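Home Blog Projects Workshop About Contact
4 min read

Wrapping the awkward stuff

I have been putting off the packing for weeks. Books are easy, mugs are easy, but tubes? Tubes roll, they slide out of whatever you put around them, and they never fit the box you saved specially. When we moved out of the old place in Nollimville in July I just threw a towel around everything and hoped (I do not recommend this, I'm still finding dents).

So this time I wanted to get the wrapping sorted before anything went near a box. Tape first! I like to have a rectangle marked out on the tabletop, so the wrap has somewhere to live and I'm not chasing it across the wood every time I turn around. And the table matters more than you'd think - a nice big one, with room to get at the tube from both sides. 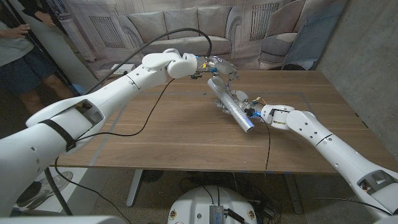 The silver tube, up off the walnut-toned tabletop.

Shiny things like this show every smudge and scratch, so I'm fussier with them than I am with, say, a curtain rod. I used to go straight for newspaper, until I opened box 349 (yes, I number them, and no, they don't start at 1) and found gray ink rubbed all over a lamp stand. Never again.

Now it's clear plastic wrap all the way. I got a big roll from Herrera, the packing place out on the Zelulton road, and it's lovely stuff, a bit clingy but it tears clean. My way is to lay the tube lengthwise, pointing away from me, drape a loose sheet across the middle and let it spread out on both sides before tucking anything in. If you pull it tight right away you get one fat wad at the top and bare metal everywhere else - ask me how I know!
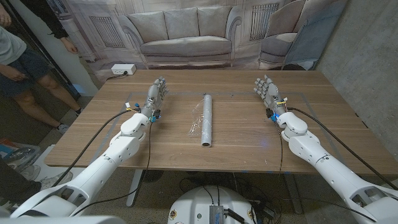

Tistis wrote in to say that plastic on its own is asking for trouble on a long drive, and that a layer of soft cloth should go on first, with the open ends stuffed so they don't get bent. Fair point about the ends, I hadn't thought of stuffing them. I've got a bag of old T-shirts that will do nicely.

Next up are the picture frames, and I still need to find the good scissors.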